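Workshop notebook, Akport visitor guide
6 July 2021

Picking up where I left off yesterday evening, with the walking loop still in pieces all over the desk and the big paper map pinned back up after it fell down behind the radiator. I went out early this morning to do the Rondard side again from the harbor steps, mostly to settle the argument Erick and I have been having since May over whether the lower path is fair to recommend to people with small children. It is, I think! The first stretch is steep, and there's one bend where you want a hand on somebody's collar, but after that it levels off and you get the whole bay to yourself until the ferry people come up.

I timed it at my own pace, with stops for notes and one long stop for a pastry, and came out at 100 minutes. Erick will say that's slow. Fine, but our readers stop for pastries too, and I'd much sooner print a time that lets them do it. Idrisa's step counter gave 3,677 for the part between the steps and the chapel, which seems right to me, though he has longer legs than I do and we ought to have one of the shorter people walk it before it goes in the margin.

Things to change on the Rondard page: the café by the chapel has moved its terrace around to the back, so "sea view" has to come out. The sign for the viewpoint now faces the wrong way if you're coming uphill, and we should say "left at the water trough" and leave the sign out of it. Also the beach shower at the far end is working again, hooray.

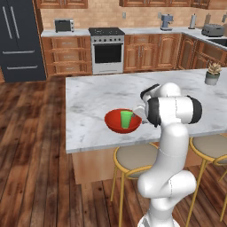
Lilian Obura

Back at the desk after lunch, and on to Bokby, which I've been putting off. The trouble with Bokby is that everyone on the team loves it for a different reason and the draft reads like four people talking over each other at a bus stop. Mayuree wants to open with the market, Akinyi wants the evening swim off the old jetty, and I keep sneaking the gardens back in near the top (sorry, Akinyi, I know you moved them). I tried it this afternoon as a plain day, morning to night, and it was so much easier to read that I feel silly for not doing it before. Market first, then the gardens while they're still shady, a long lunch, and the jetty once the heat goes off.

The bus is the weak spot. The number 26 gets you there nicely but the last one back leaves before anybody sensible would want to get out of the water. I've put in a line about sharing a taxi from the square. Mayuree, could you check whether the drivers still wait by the fountain? They did in May, but the square was half dug up then.

Fitzgerald: not started. I have the old notes and two pages of Idrisa's handwriting, of which I can read most. He says the boat trip to the coves is worth it only on a calm day and that the small museum is better than it looks from the street. I'd like to go myself before we print either of those.

Still to do: fresh map for the lower path, opening hours for the Bokby gardens, and ask Erick for his own time on the loop, pastry included.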